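How to pack books for a move without wrecking your back

I've moved house twice in the last few years, the second time from Flidport up to Lillham with 300 books in tow, and I made every mistake going on the first one. So I've got opinions! Start a good fortnight before the van comes, and start with the books you know you won't want to read before then.

First job is a cull. Pull everything off one shelf at a time (don't empty the whole bookcase or you'll lose heart by teatime) and put the duplicates and the never-agains in a charity pile. I let 162 go, mostly thrillers, and I've missed two of them.
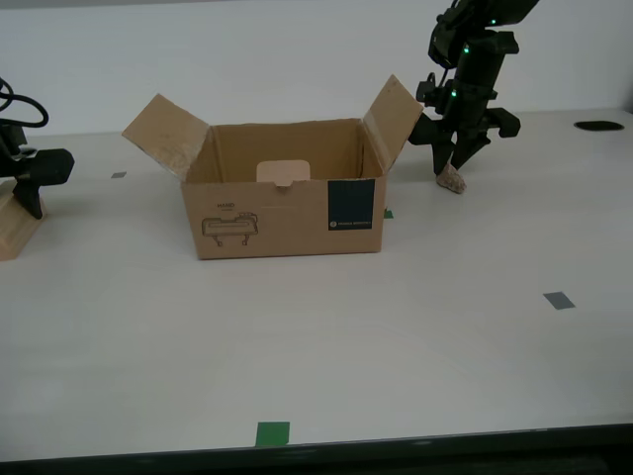

Next, go small with your boxes. A big one full of hardbacks is a horrible thing to get down a flight of stairs. If you can't lift it comfortably with the last book in, take a few out again and top it up with cushions or jumpers. Tape the bottom seam twice, then run a strip across it the other way.

Heavy books go in first, lying flat. Paperbacks can stand upright on top, spines against the side of the box, as long as they're snug. Never put them in with the page edges facing down - the pages sag and pull away from the spine. Stuff any gaps with paper or socks.

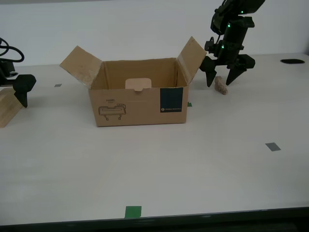 An open cardboard box with the side flaps folded out.

Anything old or precious gets wrapped in plain paper on its own. Newspaper ink rubs off, and I've got a grey smudge on a lovely cream cover to prove it.

Then label two sides and the top. I write the room and the shelf, so "back bedroom, shelf 2", and it made unpacking on the Saturday much quicker. Keep the boxes off a garage floor if they're waiting a while, and leave the tape gun somewhere you'll find it.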